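Home | Projects | Workshops | Forum | About

Filed under: Makers, Robots at Home

Two arms, one table and a lot of cable ties

The builder I met at the Lindgren workshop would rather I left names out of it. "Call it the Ernudero," she said, "and leave me out." So the Ernudero it is – a pair of robot arms that share one table and, on a good evening, one job.

She started in September with a single arm and a budget of $400, and I'm afraid I laughed when she told me that. She laughed too! The total is now closer to $2,000 and she has stopped adding it up. "The second arm was a weakness," she told me. "I had one that could pick up a cup and I thought, well, who's going to hold the other thing?"

We talked for a good while about cables (more than I'd planned, and I like cables). Everything runs along the outside of the arms, and she has rerouted it all nine times. "You leave it too short and the elbow yanks it. Too long and it catches on whatever's on the table. I lost a lovely bowl that way."
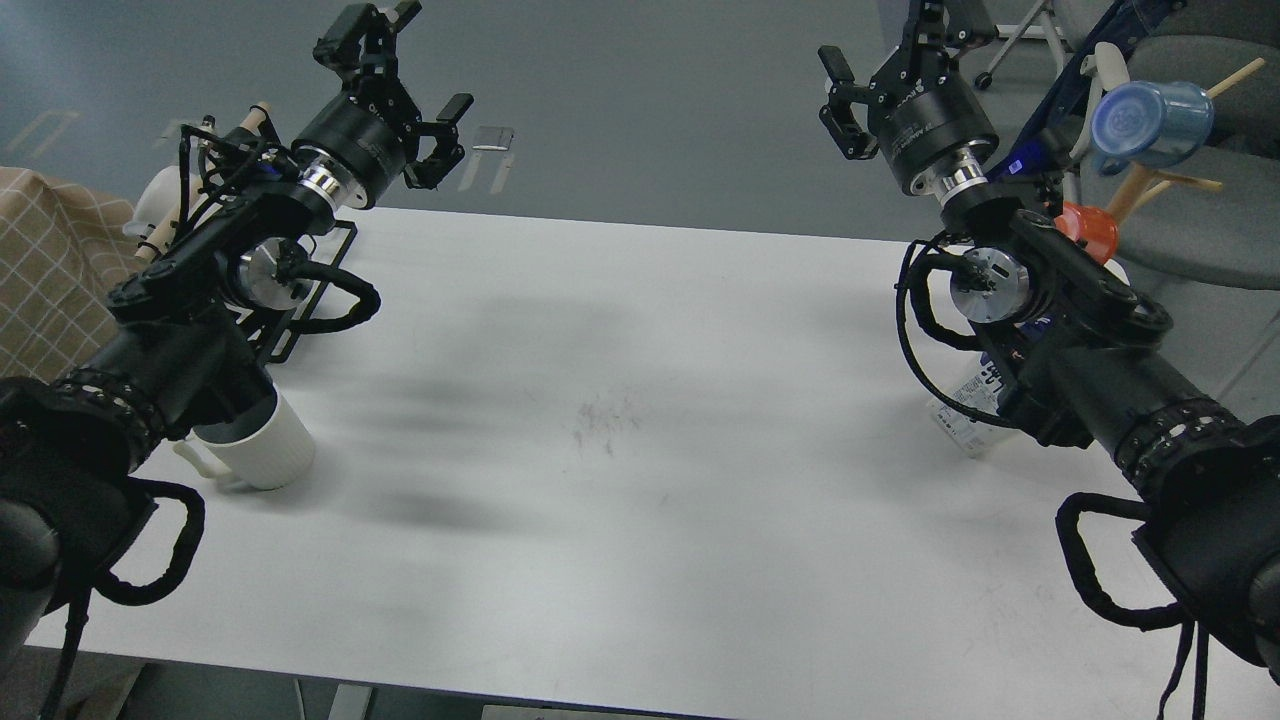
The software side is a thing she calls Harnness, double n, a typo she made on the first night and never fixed. It keeps track of where both arms are and stops one from swinging into the other. Mostly. "There was a week when they kept shaking hands," she said. "Very polite, very bad for the fingers."

I asked what she wants it to do in the end, and she got a bit shy. Clear up after breakfast, it seems. Cups first, then bottles, then maybe folding a cloth, though she pulled a face at that one. "Cloth is horrible. A cup is the same cup every time you look at it. A cloth is a new problem every time."

She gets in some 14 hours a week, mostly late, when the laser cutter is off and she can hear the motors. You learn a lot from the sound, she says – a joint that's working too hard has a sort of whine, and she'd rather catch it by ear than wait for the log.

Next on the list is a softer set of fingertips, and after that a proper stop button she can reach from her chair. I told her I'd have done those the other way round. "So would my sister," she said, and went back to her screwdriver.

31 shares | 6 comments

Older post | Newer post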